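Come and teach a robot to put the cups away (call for participants)

Posted April 24, 2019 by Žofie Skála, Cukport project

Hello! I'm looking for people to spend a session with us moving cups in and out of a dish rack using a two-armed robot, and no, you don't need to know a thing about robots. In fact I'd quite like it if you didn't. Most of the people we've had so far are my colleagues, who all drive the arms the same slightly smug way, and our method needs more variety than that.

Some background, as short as I can make it (I get carried away). Cukport is a study of how a robot learns from being shown. You move a pair of handles, the arms copy you, and everything gets recorded. Later we train the robot on the recordings and see how it gets on by itself. Our first result came out of a pilot with 46 people, and it surprised me: the robot learned more from demonstrations with small fumbles and recoveries in them than from the tidy ones we'd picked out by hand. Slamet Siregar, who runs the training side, didn't believe it and did the whole thing again from scratch. Same answer!
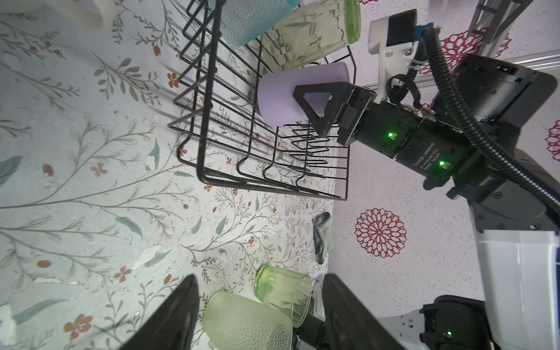 So now we want to find out how far that goes. Does it matter what sort of fumble it is? Is a slow, careful person more useful than a quick one who keeps having to go back? We're hoping for 200 recorded sessions by November, and I'm much more interested in how you'd do it than in whether you do it well. If a cup goes over, carry on. Please don't apologise to it (people do).

What happens on the day: you get a proper go at the handles first, with nothing being recorded, until you stop swearing at them. Then you do the cups task in 4 short blocks with breaks in between. The whole visit takes 2 hours, tea included. You'll fill in a form at the start and another at the end, and the second one has a big box for complaints, which I do read.

You can take part if you're 18 or over, can sit or stand at a bench for a while, and have use of both hands. Left-handers very welcome, we're badly short of you. Glasses are fine. If you've driven our arms before, sorry, we need fresh people this time, but do send your friends.

We pay in Bundska shopping vouchers and cover your bus fare, so hang on to the ticket. The lab is on the ground floor of the Wijaya building, step-free from the car park, and I'll meet you at the front desk. We keep the arm movements and the pictures from the cameras on the wrists. Your name is stored separately and you can ask us to delete your session whenever you like.

To sign up, leave your name and a couple of times that suit you at the Wijaya front desk, or use the sign-up form on the Cukport page. Evenings go quickest. Slamet does the bookings, I do the tea, and one of us will get back to you to fix a time.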